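Speaker notes, student robotics project talk, Sunday session

Slide 1. Thank everyone for coming. I'm Loubna Belhaj and I look after the Medari student project. Mention that questions can wait for the end, except on the hardware, where it's easier to ask as we go.

Slide 2. What the students set out to do: teach a gripper by moving it by hand, with no arm attached. We started in October. Explain that each short recording is called a demo, and that the target was 372 demos by the end of term. We finished with 344.

Slide 3. Working with the hand-held gripper. 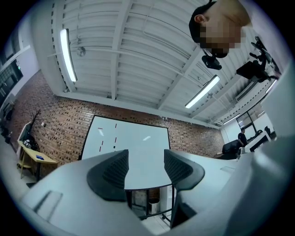 Two students share a shift. One moves, one writes the log, and they swap when the log page is full. Say that most of the early arguments were about the log, mainly what to call a failed demo. The Krishnan group wanted to throw them out. The Hamura group wanted them kept and labelled, and we went with that.

Pause for questions on the hardware.

Slide 4. Numbers. Of the 344, we set aside 142 for the first training run. Don't read out the whole table. Point to the labelling column and say it took about as long as the recording did.

Slide 5. The room. Brick wall, whiteboard, fluorescent lights overhead. Students asked whether the ceiling lights would be a problem. We haven't tested that properly, so say so. 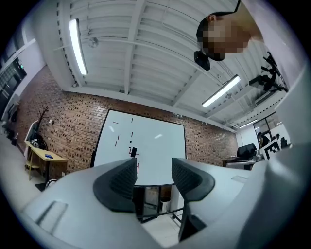
Gripper fingers in the foreground, whiteboard and printed marker board behind.

Slide 6. Next term. The Casmont club has asked to use our log format. Two changes first: shorter shifts, and one agreed colour for each label. Sign-up sheet is at the back, please print your name clearly.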